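Why does cloth go wrinkly?

Hello again! I've been wanting to write this one for ages, ever since I pulled my favourite shirt out from the bottom of a very full drawer and found it looked like an old map. I'd folded it. I'd folded it quite nicely, I thought. So where had all those lines come from, and why didn't my jumper have any?

I went off to find out, and it took me a lot further than I expected (as far as trees, sheep and oil wells), so get comfy.

Start with a thread

Find something made of cloth near you. A sleeve will do, or the edge of a pillowcase. Hold it close to your eye, or use a magnifying glass if you've got one. You should be able to see that it isn't one solid sheet like paper. It's made of threads, and the threads go over and under each other, over and under, all the way across. That's called weaving. The threads going up and down are the warp and the ones going side to side are the weft. I remember which is which by saying "weft goes from right to left", though it goes back again as well, of course.

If your sleeve is from a T-shirt it will look different. T-shirts are knitted, so instead of going over and under, the thread makes rows and rows of tiny loops hooked through one another. Loops are springy. Pull a T-shirt and it stretches, let go and it goes back. That's part of the reason knitted things don't crease as sharply as woven ones, and it's why my jumper came out of the drawer looking so smug.

Now go smaller

Pull a loose thread apart (ask first if it's attached to something!) and you'll find it's made of lots of little hairs twisted together. Those are fibres. Cotton fibres grow in fluffy white balls on a cotton plant. Wool fibres grow on sheep. Linen comes from the stalks of a plant called flax, and polyester is made in a factory using stuff that comes from oil.

And now we have to go smaller still, too small for any magnifying glass. Cotton and linen fibres are made of something called cellulose, and so is a lot of the wood in a tree. Cellulose comes in very long chains, lying side by side. The chains hold on to their neighbours with weak little bonds, a bit like a row of children holding hands in the playground.

When you bend the cloth, the chains slide past each other and some of the hands let go. If it stays bent for a while, they grab hold of somebody new. Now they're all holding hands in the bent position, and they're quite happy there. You've got a wrinkle.

So why is water such a troublemaker?

Water is very good at sneaking in between the chains. It gets them to let go of each other, so they can move about much more easily. Then, as the cloth dries, the water leaves and the chains join hands again in whatever shape they happen to be. If the shirt was hanging up smoothly, lucky you. If it was screwed up in a ball at the bottom of the washing basket, it dries like a screwed-up ball.

This works on your own body too. Have you ever woken up with your legs covered in pink lines from the sheets? Those aren't quite the same thing (your skin bounces back by itself in a little while), but hair really is similar. Go to bed with wet hair and see what you look like at seven in the morning. I've done it. I had a sort of shelf.

How an iron puts things right

An iron uses heat, a push and often some steam. The steam and the heat help the chains let go, and the push holds everything flat while the cloth cools and dries. New hand-holding, flat shape, no wrinkle.

Different cloths need different amounts of heat. Linen likes a very hot iron. Polyester doesn't, and can go shiny or even melt, so there's a little picture of an iron on most clothes labels with dots inside it. One dot means cool, two means medium and three means hot. If the iron has a cross through it, don't iron that one at all.
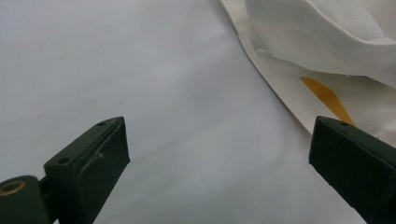

Polyester is an odd one, by the way. Its chains don't care much about water, so a polyester shirt can come out of the wash and dry nearly flat all on its own. But if it gets properly hot while it's folded, the crease can stay in for years. People who make pleated skirts do this on purpose! They fold the cloth, heat it, cool it, and the pleats stay put through wash after wash.

Wool is different again. Its fibres are naturally crinkly, like tiny springs, so a woolly jumper that has been squashed in a suitcase will often sort itself out if you leave it somewhere steamy, such as the bathroom while someone's having a shower.

Try it yourself

You'll need three bits of old cloth (one cotton, one polyester, one wool if you can find it), a bowl of water and three heavy books.

Wet the cotton, squeeze it out, scrunch it into a ball and leave it to dry like that overnight. Do the same with the others. In the morning, open them all up and lay them next to each other. Which is the worst? Now dampen them again, smooth them out with your hands between two clean towels, and put the books on top, one for each. Leave them until they're dry. No iron needed, so you can do the whole thing by yourself.

I'd love to know what you find. Mine went a bit wrong as I forgot about the wool for two days and it smelled like a wet dog.

Next time: why do towels go crunchy on the washing line?

More from Kallio Kids
Why is soap slippery?
What makes a zip stay shut?
Where do odd socks go?
How does glue know when to stick?
Jasteo puzzle page: the knot maze

This site uses cookies to remember which pages you've read. Ask a grown-up before changing your cookie settings.
Accept
Manage settings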